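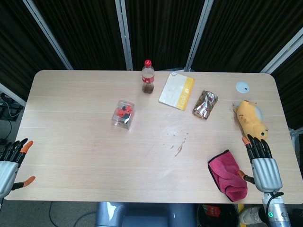
The Nadstead Tabletop Challenge is a student robotics contest held each May at Nadstead College. Teams program a two-handed humanoid robot to tidy a table covered with everyday objects, and it has grown into one of the liveliest events on the college calendar!

History

The contest began as a class project set by Fitzgerald Abernathy, who taught the introductory robotics course. His students enjoyed it so much that they kept working on it after the course ended and formed a club, Prundis, to run it every year. Registration now opens on 8th February.

Format

Each team has two attempts of eight minutes. Objects are drawn from a shared pool that mixes hard and soft things – drink bottles, snack packets, clear plastic boxes, plush toys and cloths among them. Soft objects are the great test. A crumpled cloth never lies the same way twice, and many a promising run has come undone over one. The humanoid hands have black fingers, some with orange tips, and teams spend long, happy evenings working out how best to use them.

Points are given for every object placed in its zone, with a bonus for using both hands together. The highest possible score is 1180. The record stands at 757, set by team Dramitz with a wonderfully smooth two-handed cloth fold that is still shown to new members.

Related events

A beginners' round, the Ngau Cup, uses only rigid objects and is open to first-year students. Teams in both events share their code with the club afterward, and newcomers are encouraged to build on it.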